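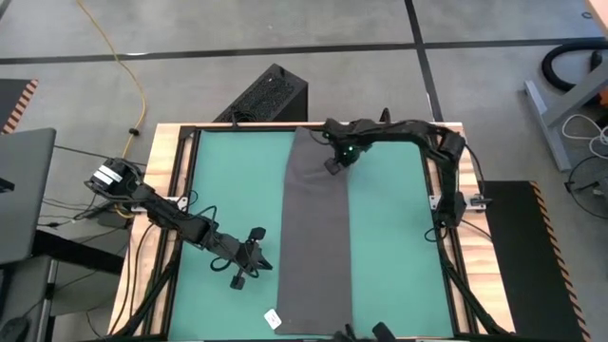 Xuelian Mao wrote in after the last round to say that our checklist reads as though the arms are the only thing that can hurt you, and that on her site the two injuries they logged were both people tripping on the way to the teaching station. Fair point, and it moved the floor section up to the top. Thanks, Xuelian!

September
By Raelene Sutcliffe

Home | Notes | Checklists | Training | Contact

Filed under: Shop Floor Safety, Teleoperation, Cloth Handling

So, this is the pre-session walkthrough for the cloth cell, the one where an operator drives the arms by hand to show them how to pick up and fold fabric. I did it at 7:30 in the morning with Guoqing Ren holding the clipboard, before anybody had plugged themselves in for the day. My comments are under each item. Some of them are grumpy. OK means OK, FIX means before the first demo, WATCH means I'll be back to look at it again.

1. FLOOR AND WALKWAYS

1.1 Tape lines in place and not lifting. OK.
The black tape has held up better than I expected on bare concrete. I ran my shoe along all of it and nothing curled.

1.2 Mats flat, hazard stripe facing the walkway. OK.
I love the orange-and-black edging, it's the first thing I see when I come around with a coffee in my hand. Guoqing wants a bevel on every side. I've asked for a price.

1.3 Cables off the walking route. FIX.
The yellow extension cable is still lying across the floor behind the left side, and there's a bundle of white cable looped on the floor over on the right, with a coil of black one near it. Please get the yellow one under a cover and hang the other two up. I wrote the same thing last time, and I'm going to keep on writing it.

1.4 Black mesh-topped box behind the cell has room to breathe. WATCH.
Don't stack anything on a mesh panel, ever, even for a minute. Last month I lifted a folded fleece off one at the Durnberg site and the fan was screaming.

2. CELL AND MOUNTS

2.1 Side brackets tight on the rails. OK.
Checked by hand, then with the wrench. The left one took a quarter turn, so write that down and check it again at the end of the shift. If it moves twice in one week, swap the bolts.

2.2 Frame square to the tabletop. OK.

2.3 Work mat flat, no bubbles, no cuts. OK.
This one matters more than people think. A ripple in the mat gives the fingers an edge to catch, and then the operator learns to steer around it and the robot learns that too. Haoran Zeng lost a whole afternoon of demos at Lotero that way and had to start over with a new mat.

2.4 Arm cables have slack at full reach. WATCH.
Drive each arm to its farthest corner, slowly, and look at the loops while somebody else has the stop button. The loops on the left arm are fine in the middle of the mat. I want to see them again with the elbow folded right back, which we didn't get to.

3. STOP AND HANDOVER

3.1 Stop button reachable by operator AND observer. OK.
We tested it from both spots. Press it for real, with the arms holding a pose. Know beforehand whether your arms lock or sag when power goes, and keep your hands out of the space underneath until you do.

3.2 Leader and follower arms matched before enabling. FIX.
Our worst habit! People sit down, grab the handles and enable, and if the handles are somewhere different from where the arms were left, the arms jump to catch up. Rostam Golestani wrote a little routine for the Wumance controllers that refuses to start until the two are within 6 degrees at every joint. It works nicely, and it was switched off when I got there. Switch it back on and leave it on.

3.3 Speed limit set for teaching. OK.

3.4 One voice calls "live" and "clear." OK.
The observer calls it. Everybody says it back. Yes, even when there are only two of you and you've done it all day.

4. HAND GUIDING

4.1 Remote control off before anyone touches an arm. OK.
If you're going to push an arm around by hand to show it a pose, the person at the controls lets go and stands up. Standing up is the part I care about.

4.2 Pinch points known. WATCH.
I asked three people to point to the spots that could nip a finger. They all got the gripper and they all missed the elbow. We'll do a short walkaround with the new starters.

4.3 Hair, lanyards, sleeves. OK.
Guoqing took his lanyard off without being asked, so full marks there.

5. CLOTH AND GRIPPERS

5.1 Cloth free of loose threads, pins and tags. FIX.
I found a small white tag on the mat, over to the left of the gray cloth. Pick up anything like that before the arms go live. Reaching in for it mid-demo is exactly how hands end up where they shouldn't be, and it'll be in every one of your recordings as well.

5.2 Gripper fingers clean, pads not peeling. OK.
The gray cloth has a bit of fuzz to it, so wipe the pads down at every break.

5.3 Wrist camera seated, light on. OK.
Green light on the right one when I looked. Give the cable a gentle tug too, a light on its own won't tell you the connector is halfway out.

5.4 Fingers don't press into the table at lowest height. WATCH.
Picking up flat cloth tempts everyone to push down hard. Ease down until the fabric dimples, close, and lift. If you hear the motor strain, back off and call it a bad take. We threw out 27 demos on the Lü project for this and I'd do it again.

6. PEOPLE

6.1 Operator breaks. WATCH.
The sheet says every 45 minutes. The log shows one stretch of almost 2 hours. Folding by remote is tiring in a sneaky way - your shoulders creep up and your corners get sloppy, and sloppy corners go straight into the data. Set a timer, please.

6.2 Bad takes marked at the time. OK.
Nice clear notes from the evening crew. Keep saying why a take was bad, "slipped" or "operator sneezed" is plenty.

6.3 Chair height and laptop within easy view. OK.

Items 1.3, 3.2 and 5.1 need to be closed before the first demo, and Guoqing signs for them. The WATCH items can wait until I'm back. If you change the cloth or move an arm along its rail in the meantime, start again from section 2 and send me the sheet.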